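Calleck comics review set – README

Last touched Thu 29 September. Notes are rough, will tidy when I get a minute.

What's in here

Reader reviews of webcomics and translated comics, pulled from the old Calleck forum before it got shut down. Mostly manhwa, a fair bit of manga, some Spanish-language indie stuff that Abilio Nieto saved off his own drive. One row per review. Spoiler marks kept where the reviewer used them (lots didn't, so read at your own risk if you're behind on anything).

Files

reviews.csv – the main one
titles.csv – series names, alternate spellings, original language
threads.csv – which thread a review came from
old/ – leave it alone, only there so Seo-ah's script doesn't fall over

Columns in reviews.csv

id, title_id, thread_id, score, body, lang, spoiler, volume

score is out of 20 becuase that's how the forum did it. Don't convert to stars and send it back to me, I've had that twice now. Blank score means the reviewer didn't give one. Zero means zero.

volume is whatever the person typed. "vol 4", "book four", "the one with the train". Not cleaned. Consuelo Restrepo started on it and got through the horror titles, so those are better than the rest.

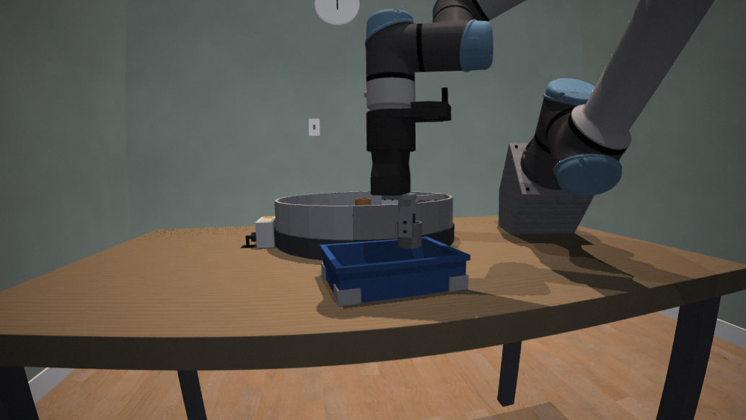 Languages

English, Korean, Spanish, a little German. Seo-ah Yeo checked the Korean titles against the print editions and fixed the romanization, which was all over the place. The German reviews are Mirjam Camenzind's department – ask her before you drop any for being short. A short one can still be a proper review.

Known problems

Duplicates. People posted the same review in two threads to get more replies. Up to 60 of these still in there.

Bisolden, the colour re-release, shares a title_id with the black and white original. Scores are quite different between the two. Needs splitting, hopefully in October.

Accents broken in one batch from the 40-page Imholm thread. Gunārs Sepp has a fix for it, not merged yet. His own name was one of the casualties so he's motivated.

Usernames are gone but some reviewers sign off at the bottom of the body. If you spot one, tell me the id and I'll strip it.

Using it

Fine for research, class projects, fan wikis. Please don't repost whole reviews as your own blog, the people who wrote them are still around and they do notice. Credit "Calleck readers" and that's plenty.

Load as UTF-8, comma seperated, quotes around body. Excel will mangle the Korean if you just double click it, so use the import menu.

To do

– split Bisolden
– merge Gunārs's accent fix
– finish the volume column, romance titles next
– add the Kaufmann anthology reviews once Abilio finds the other half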